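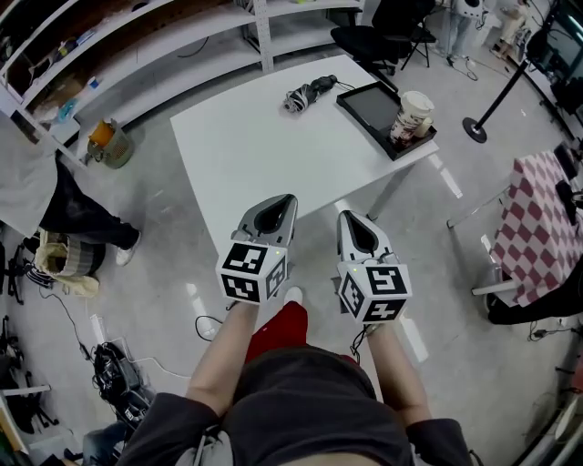

Standing work on a concrete floor, white table alongside.

Rornholm Standing Insoles, full length, size 10
Reviewed December 2025

I have put off writing this one for a while, partly because insoles are not the most thrilling thing to read about with your morning coffee, and partly because I kept changing my mind. But a few of you have written in asking whether they're worth the money, so pull up a chair (you may as well sit while you can) and I'll tell you how I've got on with them.

Some background first. I spend most of my working day on my feet on bare concrete, and have done for longer than I care to work out. Concrete is a wonderful floor for sweeping and a terrible one for heels. By late afternoon I used to have that hot, bruised feeling right under the heel bone, and then a tight band across the arch the next morning when I got out of bed. I tried thicker socks, then the cheap gel cushions from the drugstore, which felt like heaven for a week and then went flat as a pancake. I had a pair of Herkari cork ones before these as well, and I was fond of them, but they were so stiff at the toe that I ended up walking like a duck.

I bought the Rornholms in July, and they were $105. Yes, I know! I have owned whole pairs of shoes that cost less and served me perfectly well. I left the tab open on my computer for days before I gave in, and I grumbled to anyone who would listen after I'd ordered them.

They come in a flat cardboard sleeve with a little paper guide. You take out the factory insole (please don't skip this, I did the first day and my heels were popping out of my shoes at every step), lay it over the new one, trace around the toe and trim along the line. The material cuts nicely with ordinary kitchen scissors. Go slowly around the big toe. I took a sliver too much off the left one and there's a gap there that collects lint, which is my own fault and has no effect on comfort, but I see it every time I take it out.

The first few days were not love at first sight. The arch is higher than you'd guess from looking at it, and I was aware of it all the time, like having a folded sock under my foot. The guide tells you to start with 4 hours a day and build up. I am not a patient person but I did follow that, more or less, and by the second week I'd stopped noticing the arch at all. What I noticed instead was that I'd come home, started supper, and hadn't once gone looking for a stool.

The heel cup is the best part. It's deep and firm around the sides with a softer pad in the middle, and it keeps your foot from sliding when you turn. I do a lot of turning, back and forth between a table and a shelf all day long, and that twisting motion used to bother me more than plain standing. The ball of the foot is less generous. If your trouble is up front, under the toes, I'd look at the Tosent ones instead, which are much squishier there, though I found them too warm.

Now for the grumbles. They squeak. It isn't constant, and it only happens in my canvas shoes, but on a quiet morning it's enough to make me feel like a cartoon mouse. A dusting of baby powder underneath cures it for several days and then it's back. The top fabric has also pilled under the heel, which I didn't expect at this price. And they take up real room, so a snug shoe will get snugger. In my dress shoes they were hopeless and I gave up after an hour.

Washing is simple enough. Lukewarm water, a drop of dish soap, an old toothbrush, and then stand them against a wall overnight. Keep them off the radiator. The sleeve says the cover is 100 percent polyester and it does dry quickly.

I do still have sore days. After a long one I'll roll my foot on a cold can of beans for 10 minutes while the news is on, and I suspect the beans deserve some of the credit too.

Would I buy them again? I would, for work shoes only, and I'd try to catch them on sale. The shop I use, Tlapale, takes back untrimmed pairs, so stand on them on your kitchen floor for a bit before you get the scissors out. If you are between sizes, get the bigger one and trim it down.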